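4.1 Who answered and how I asked

I sent the questionnaire to 300 households in and around Brurkotier, in August, when I thought people might be bored enough to fill it in. It asked what lived in the loft, the cupboard under the stairs and that one drawer everybody has. I then went round to a smaller group with a notebook and let them show me things. Nuala Fitzgerald came along on the first few visits and quickly talked me out of using the word "clutter", as it made people start apologising. After that we just said "the stuff you've kept", and the chats got a lot longer (and, I have to say, so did the tea breaks).

My interest is in things that are no longer used and haven't been thrown out either. Brannigan calls these "waiting goods" in his work on garden sheds, and I've pinched the term. Most came from the kitchen, with old computers and their leads close behind.
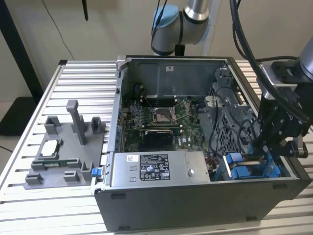 4.2 Reasons people gave for keeping things

Altogether we wrote down 662 waiting goods. I had expected money to be the main worry, along the lines of "I paid good cash for that", and it did come up, mostly with furniture. Far more often people told us the thing would come in handy. When I asked what for, they tended to laugh, then think hard, then name a person. The bread maker would do for a daughter when she moved out. The paint was for a neighbour's fence. One man had kept a box of door handles for a brother who lives in a flat and, by his own account, has no need of door handles.

Tsakiris argues that keeping is a quiet sort of promise to other people, and I used to find this a bit soppy. I'm now mostly on her side! Of the reasons we wrote down, the ones that named somebody were given faster and with more detail than those that didn't. I haven't tested this properly, and Desmond Brannigan, who read a draft, thinks I may simply be hearing the stories people enjoy telling. That's fair. Section 5 has a go at separating the two.

Guilt about the bin was the other big one. People knew roughly where the tip was and had a vague idea of what it would take, but the journey had been put off so often that the putting off had become part of the object's story.

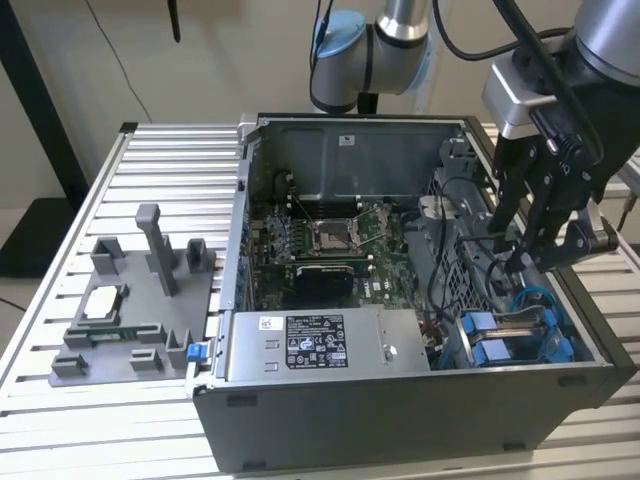

Computers sat oddly in all this, as hardly anyone had a person in mind for them. They were kept for what might be on them: photos, letters, a half-written thesis in one case. Owners talked about the machine as a locked box, and very few had ever looked inside. I'd take the point about strangeness seriously, because a desktop tower laid on its side with the side panel off, as in Figure 2, is mostly grey metal with a small white label stuck on it, and nothing about it says "wedding pictures". Marisol Rosenthal found the same unease among people clearing a parent's house, who would happily sort a wardrobe in an afternoon and leave the computer until the very end. Several of my own households had moved home with a machine they hadn't switched on since the move before.

I should add that two households wouldn't talk about their computers at all, and I've left those out of the next table.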